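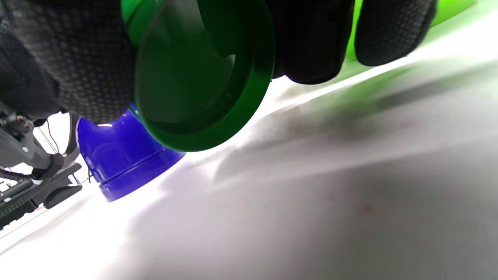 ¿Qué diferencia hay entre polipropileno y poliestireno en vasos reutilizables para lavavajillas?

El polipropileno (PP, código 5) tolera mejor la temperatura y es flexible; el poliestireno cristal (PS, código 6) es rígido, más transparente y se agrieta con los ciclos de lavado. Para uso repetido en lavavajillas se elige PP, o bien copoliéster si se necesita transparencia.

Detalle de la consulta
Publicada por Aníbal Correa el 19 de mayo de 2019

Gestiono el menaje de un comedor con 117 plazas. Usamos vasos de plástico apilables y el lavavajillas es de capota, con aclarado a 82 °C. El lote anterior no llevaba código de reciclado en la base y a los pocos meses presentaba microfisuras en el borde y un velo blanquecino que no sale con vinagre. Quiero especificar el material en el próximo pedido (800 unidades) y necesito saber:

Qué material pedir y qué temperatura máxima exigir en la ficha técnica.
Si el velo es cal o degradación del plástico.
Si el color influye en la duración.

El proveedor, Sesgate, ofrece PP y SAN. La diferencia de precio es pequeña.

Respuesta de Aušra Mets
Marcada como aceptada

Por partes.

Material. El poliestireno tiene la transición vítrea cerca de los 100 °C, pero empieza a deformarse bajo carga bastante antes, y un vaso encajado en la cesta está bajo carga. El SAN aguanta algo más y resiste mejor los detergentes, aunque sigue siendo frágil ante golpes. El PP funde por encima de 160 °C y un aclarado a 82 °C no le afecta en la forma. Inconvenientes: se raya con facilidad, es translúcido y seca mal, porque acumula poco calor y el agua queda en gotas. Con PP hay que dosificar bien el abrillantador y dejar escurrir antes de apilar.

Velo. Si desaparece al frotar con ácido cítrico al 5 % durante unos minutos, es cal. Si no cambia y a contraluz se ven líneas finas paralelas al borde, es fisuración por tensión. Esta última no tiene arreglo y la pieza se retira, ya que las grietas retienen suciedad.

Color. Con pigmento en masa la influencia es menor que la del propio polímero. Los tonos oscuros disimulan los rayones. En exterior la cosa cambia por la radiación UV, pero no es tu caso.

En la ficha pediría: declaración de conformidad con el Reglamento (UE) 10/2011, temperatura máxima de uso continuo, número de ciclos de lavado ensayados con la norma indicada (EN 12875-1 es la habitual para menaje) y código de material grabado en la base.

Respuesta de Lenuța Avram

Nosotros pasamos a PP y llevamos ya 2.255 ciclos apuntados en el contador de la máquina con la misma tanda, sin fisuras. Se manchan con el tomate, eso sí. No los apiles mojados, se pegan y al separarlos se marcan.

Respuesta de Hyun-seo Tak

Compra vidrio templado y te olvidas.

Comentario de Aníbal Correa
En este comedor el vidrio no está permitido. He probado el ácido cítrico en seis vasos: cuatro siguen igual y con las líneas que describe Aušra, así que los doy de baja. Pido PP.

Comentario de Aušra Mets
Revisa también la dosis de detergente. Un exceso de alcalino no daña mucho el PP, pero deja residuo si el aclarado es corto.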